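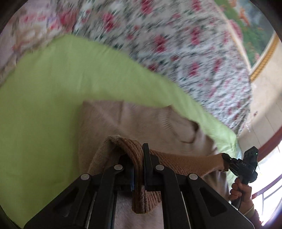
Urarlow K-21 Wall-Mount Key Safe

Product no. 466-K
In stock — ships from our Jovham warehouse

The K-21 is a four-wheel combination key safe for the outside wall of a house, garage or small office. It stores spare keys where a family member, a cleaner or a home care worker can get to them without someone having to be in. It holds up to five standard house keys, or three house keys and one car key without a remote.

The body is cast zinc with a powder-coated finish. The door drops down on a steel hinge and stays attached, so it can be worked with one hand. A rubber cover slides over the number wheels to keep out rain and grit. The cover is sold separately too (see Spare parts), as it is the piece that wears out first.

What is in the box
K-21 key safe with rubber cover
Four masonry screws and plastic anchors
Four wood screws
Drilling template
Hex key for setting the code
Printed instructions in English and Spanish

Specifications
Height: 122 mm
Width: 84 mm
Depth: 50 mm
Code: four digits, 0 to 9 on each wheel
Colors: black, gray
Mounting: brick, concrete, solid wood
Warranty: two years on the body, one year on the cover

Mounting
The safe is only as strong as the wall behind it. Brick or poured concrete is best. Solid wood at least two inches thick will do. Do not mount it on vinyl siding, stucco over foam, hollow block or drywall, and do not screw it into a mortar joint. If your house has siding all the way around, look at the Urarlow P-50 instead, which has a shackle and hangs from a railing or pipe.

Pick a spot at chest height, out of view of the street but with enough light to read the numbers. Tape the template to the wall, check it with a level and drill the four holes. Clean the dust out of the holes before you push in the anchors. Tighten the screws by hand at the end. A power driver on full torque can crack the anchors, and then the safe will move when you pull on it.

Allow about 21 minutes for brick, longer if your drill has no hammer setting.

Setting the code
The safe arrives set to 0-0-0-0. Open the door, turn the small screw on the back of it a quarter turn with the hex key, set the wheels to your number and turn the screw back. Try the new code three times with the door open before you close it. We can't look up or reset a lost code. If the code is lost, the safe has to be drilled out by a locksmith, and drilling is not covered by the warranty.

Change the code whenever someone who knows it no longer needs it. Spin all four wheels after each use. Moving only the last wheel leaves three of the digits in plain sight.

Care
Twice a year, put a little dry graphite on the wheels and the hinge. Oil and grease collect dirt and will make the wheels stiff. In places with hard winters, do this in November, before the first long freeze. If the wheels freeze anyway, use a lock de-icer. Hot water runs into the case and freezes again.

Spare parts
Rubber cover, black: 466-C
Screw and anchor set: 466-S
Hex key: 466-H
Drilling templates are free to download and print. Print at full size and check the scale line with a ruler.

Often bought with this item
Zarnimwood brass key tags, pack of ten
Wasilewska double-sided key blanks
Urarlow dry graphite, small tube

Shipping and returns
Orders placed before noon go out the same day. Unused safes can be returned within 50 days in the original box. Once a safe has been screwed to a wall we can only take it back if there is a fault — please set and test the code before you drill.

Large orders
Property managers and care agencies ordering 21 or more can have them delivered on one pallet with the codes already set and a sealed code list sent separately. Use the trade form and put the product number in the first line.

Page last changed October 10, 2020. The older K-20 cover does not fit this model.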